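Brokham Road Shared Offices
Monthly housekeeping and fire safety walk-round, second floor
Month: March
Started 8:40 a.m., finished 10:15 a.m.
Checked by: Maëlle Nguyen

Marks used: OK, FIX (by next walk-round), NOW (same day)
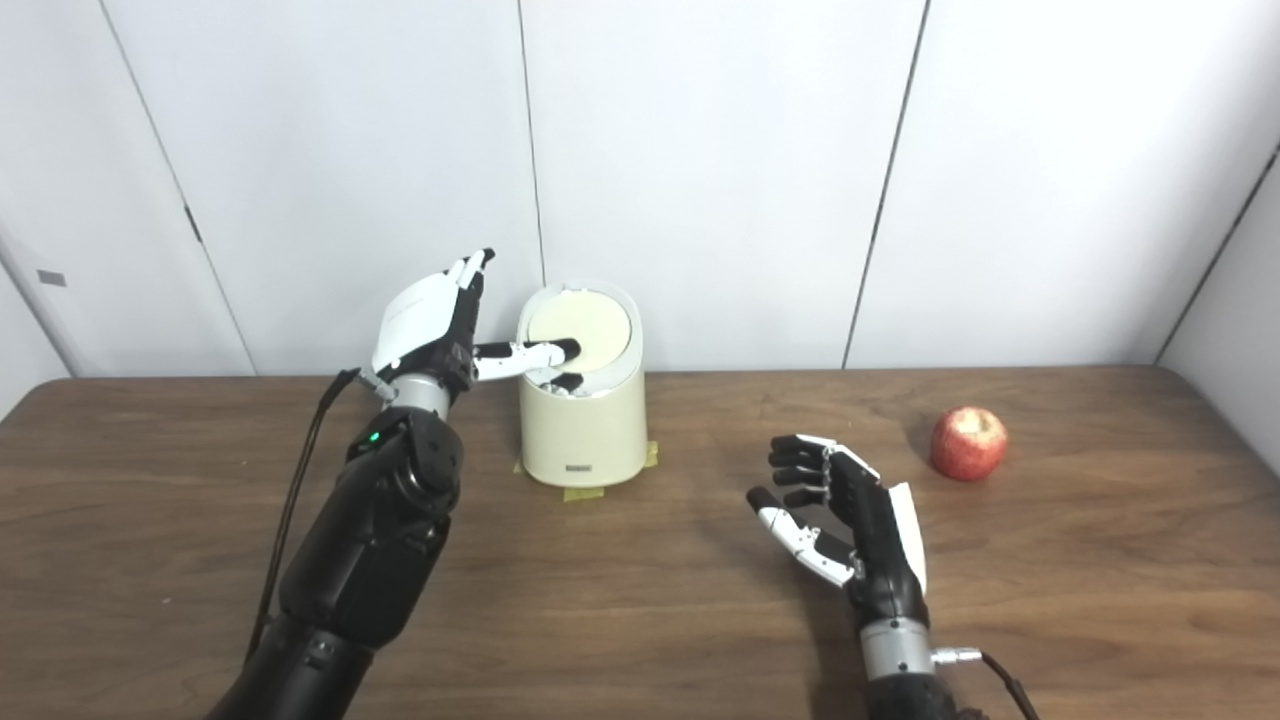
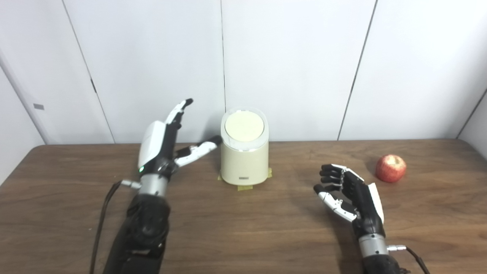
1. Exits and corridors

1.1 Main stair door closes fully on its own: OK
1.2 Rear stair door closes fully on its own: FIX
Comment: Catches on the floor strip and stops an inch short. Same fault as in February. Farouk quoted for a new closer and the quote still needs a signature.
1.3 Corridor clear to full width: NOW
Comment: Flattened boxes outside 18, leaning on the wall under the call point. Tenant moved them while I was there. Marked NOW anyway so it shows in the record.
1.4 Exit signs lit: OK

2. Extinguishers and alarms

2.1 Extinguishers on hooks, pins and seals in place: OK
2.2 Service tags in date: FIX
Comment: Unit no. 139 by the copier has a tag I can't read. Ask Tondov for a replacement tag at their next visit.
2.3 Call points visible and not blocked: see 1.3
2.4 Weekly alarm test written in log: FIX
Comment: One week missing. Front desk thinks the test was done. If it isn't in the log I have to count it as not done.

3. Waste

3.1 Bins not overfilled at start of day: OK
3.2 Batteries kept out of general waste: FIX
Comment: Two AA cells in the kitchen bin. The battery tub has been moved to the top of the fridge, where people can't see it. Put it back beside the sink.
3.3 Paper recycling emptied: OK

4. Kitchen

4.1 Toaster crumb tray clean: FIX
4.2 Kettle cord and plug undamaged: OK
4.3 Fire blanket in its holder: OK
4.4 Fridge at 40 F or below: OK
Comment: Read 38. The door seal is starting to split at the bottom corner. Not urgent.

5. Electrical

5.1 No power strips plugged into other power strips: NOW
Comment: Found under the desk by the window in 18. Unplugged with the tenant present. They need another wall outlet. Raised with Emik, job 668.
5.2 Panel door shut, three feet clear in front: OK
5.3 Space heaters: none found

6. Lighting

6.1 Corridor lights: OK
6.2 Emergency lights, button test: FIX
Comment: Fitting over the rear stair went out before I let go of the button. Probably the battery. Add to job 668.

Copies to front desk and building file. Open items carry over to the April sheet under the same numbers.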